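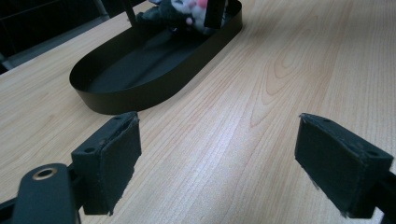

Light wood tabletop, grain close up.

This site uses cookies to remember your login and reading settings. Accept | Manage

Which edition of the Drurov canal book?

towpath_reader
I'm after a copy of Drurov's book on the old canal locks and want to know which edition to get before I spend money. The library in Prendley has the first edition but it's reference only, so I can't take it home. I've seen the second listed used for less than the first. Is the text the same?

gatekeeper58
Mostly the same. The second drops the fold-out map and puts three smaller maps at the back. It also fixes the dates in the Parnolley chapter, which were wrong in the first. Get the second.

mudlark_jo
I'd say the opposite. The fold-out map is the best thing in the book. The three small ones split the summit stretch across two pages and you lose half the place names in the fold. I own both and I only ever pick up the first.

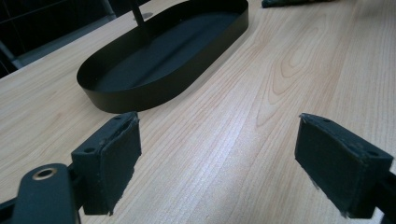
Black oval tray on the table.

gatekeeper58
The map is nice, but he's asking what to read. Wrong dates are a bigger problem than a page fold. The first edition has the Parnolley locks opening before the basin was dug.

mudlark_jo
There was a correction slip for that. Mine has it tucked inside the back cover.

gatekeeper58
Plenty of used copies have lost the slip. I've bought two and neither had it.

towpath_reader
Thanks both. I checked the library copy on Friday and there's no slip in it, so I would have taken those dates as correct. The map is very good though. Is there anything else on the same locks? I don't mind something drier.

quoin_and_sluice
Try Venkataraman. It's a shorter book and covers the lock keepers' houses more than the locks themselves. There's a long section on rents and coal allowances that I liked and most people skip. The photos are small and printed too dark.

mudlark_jo
Venkataraman is dull. I gave up at the rents.

quoin_and_sluice
It picks up after the rents. The chapter on the winter closures is better than anything in Drurov, who gives the closures one paragraph and moves on.

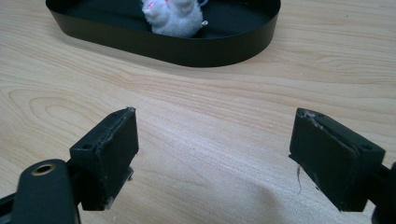

Tray again, with more of the wood grain.

gatekeeper58
Agree on the closures. I'd still start with Drurov, because Venkataraman assumes you already know where everything is. You'll be looking up place names on every page otherwise.

towpath_reader
That sounds like a case for having a decent map.

mudlark_jo
Yes. First edition.

gatekeeper58
Or the second and a walking map. The walking map shows the car parks as well.

towpath_reader
I've ordered the second. The seller says the spine is faded but the pages are clean. I'll copy out the summit part of the big map next time I'm in the library, and look for the Venkataraman after that.

quoin_and_sluice
Check the index when it comes. Some copies of the second were bound with the last two pages of it missing. Mine stops at "towing."

towpath_reader
Will do. I've messaged the seller to ask.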